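Shop Assistant (part-time), Soltani Toys and Gifts, Cerkden

We are looking for someone to work behind the counter of a toy shop without playing with the stock more than is strictly necessary.

Soltani is a small independent shop on the corner of Nikberg Street, between the dentist and the place that used to be the other dentist. We sell puzzles, wooden trains, soft toys, kites, birthday cards and a kind of bouncy ball that we regret ordering. There are more than 300 of those left. Selling them will be looked on kindly at your review.

The hours

Five afternoons a week, from noon until we close at 6. In December this becomes "until the last father has left", and we pay extra for it. You get 28 days off a year pro rata, none of them in December, sorry.

What you would be doing

Serving customers, mostly. Some know what they want. Others will tell you it's for a nephew, they can't remember how old he is, and he likes "things". You will need to find him a thing.

You would also unpack deliveries, keep the shelves in some sort of order, wrap presents and answer the phone. The phone is usually someone asking for the dentist. We have the number on a card by the till.

Once a month you would help Simin Kermani change the window. Simin has strong views on the window. You are welcome to have views too, and she will listen to them before doing it her way.

Who we'd like

You don't need shop experience. You do need to be patient, on time, able to lift a box of jigsaws and able to add up when the till sulks. Being good with children is useful. Being good with grandparents is more useful, as they have the money.

Please be honest about glitter. If you can't work near it, this isn't the job for you, and we would sooner find out now.

What you get

Fair pay (the rate is in the full details, which we'll send on request), staff discount, a proper tea break and a chair for it. Soft toys live in fabric storage boxes, and you may talk to them on slow afternoons. Everyone does.

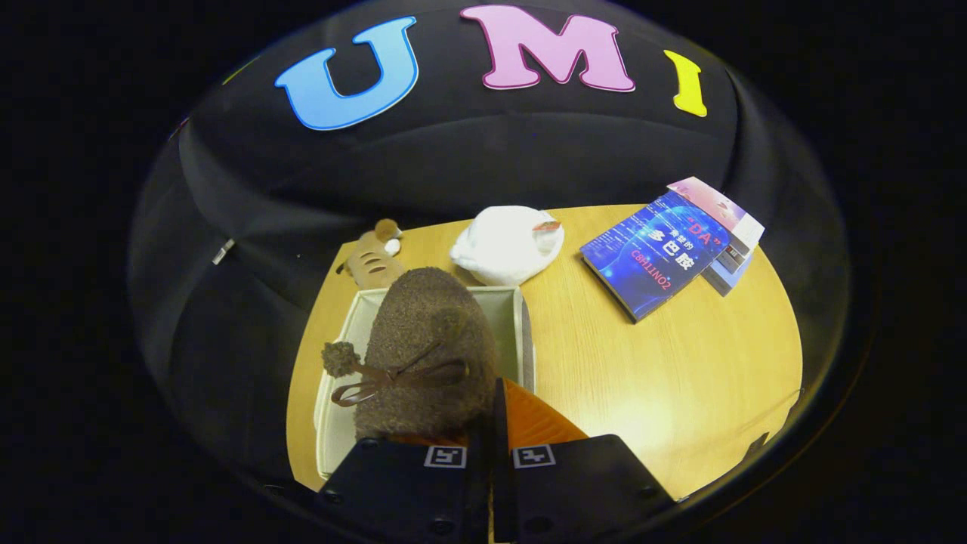 How to apply

Write to Parviz Karimi at the shop, or hand him a letter over the counter. One page is plenty. Tell us what you have done before, when you could start, and what you would sell to that nephew. Please leave out the word "passionate".

We'll be seeing people in June, in the back room, which is warm. Dress for that. Everyone who writes will get a reply, though if Parviz does it by hand you may need help reading it.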